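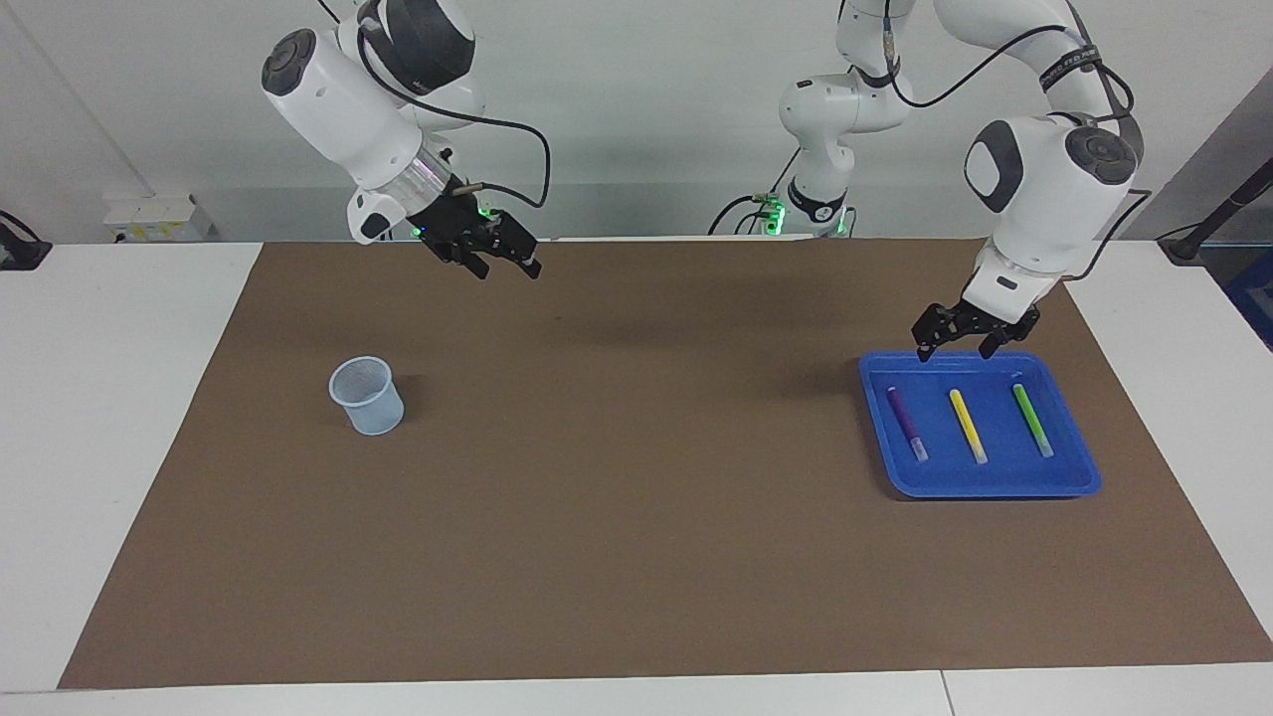 Minutes of the November meeting, Tiststead Footpath and Hedgerow Group

Hello all, me with the pen again. I've typed these up from my notes and my handwriting was bad even by my standards, so shout if I've got something wrong and I'll fix it before the next one. We started at 7:10 because half of us were still hunting for parking.

1. Last meeting's minutes

Agreed, with one correction. I wrote that the stile at the bottom of Mill Lane was "finished." It has a step and one post. Changed to "started."

2. The Brotesden path

This took up most of the evening! The stretch between the ford and the back of the orchard is a mess again, and two people reported going in over the boot. We talked about wood chips (cheap, but they float off every time the brook comes up), gravel, and a short boardwalk. The boardwalk quote came in at $3,000 for materials only, and there was a bit of a silence after I read that out. Gravel for the same stretch would be $1,593 delivered, if the truck can get down the farm track, and I have my doubts about that gate.

We voted for gravel, with two against. The two against would like it noted that they think we'll be doing it all over again in three years. Noted.

Action: me to measure the gate and call the quarry.

3. Hedge planting

The whips are ordered - hawthorn, hazel and a few dogwood, 1,000 in all, which sounded like a lot until we paced out the north field. They come bare root, so they have to go in quickly or be heeled in somewhere damp. The allotment people said we can use their end bed as long as we don't dig up the rhubarb.

Planting day will be a Sunday, starting at 9:30, meeting at the Tak end of the field and not by the church like last year. Please bring a spade if you own one. We have about 60 tree guards left over in the shed and need a lot more, and I'm getting a price on the cardboard kind. There was a long side conversation about whether voles eat the cardboard kind. We didn't settle it.

Action: everybody to ask a neighbor or two along. Kids very welcome, they're closer to the ground.

4. Money

We're fine for the gravel and the whips but there won't be much left after that. The bake sale did better than the plant sale. I suggested we do two bake sales and got a few looks from the people who do the baking, so I've put that down as "to be discussed."

5. Walk leaflet

The new leaflet has the Brotesden loop going the wrong way around the pond on the map, though the written directions are right. We're going to use up the ones we've got and correct it by hand. I've done one stack already and my arrows are getting wobblier.

6. Anything else

Somebody has been leaving the kissing gate tied open with twine. We'll put up a polite sign about the sheep.

Supper after planting will be at Flutetti again. They need numbers the week before, so please tell me - and please stick to it this time, I had to eat two lasagnas.

Closed at 8:50. Next meeting same room, same time, date to follow when I've checked the hall diary.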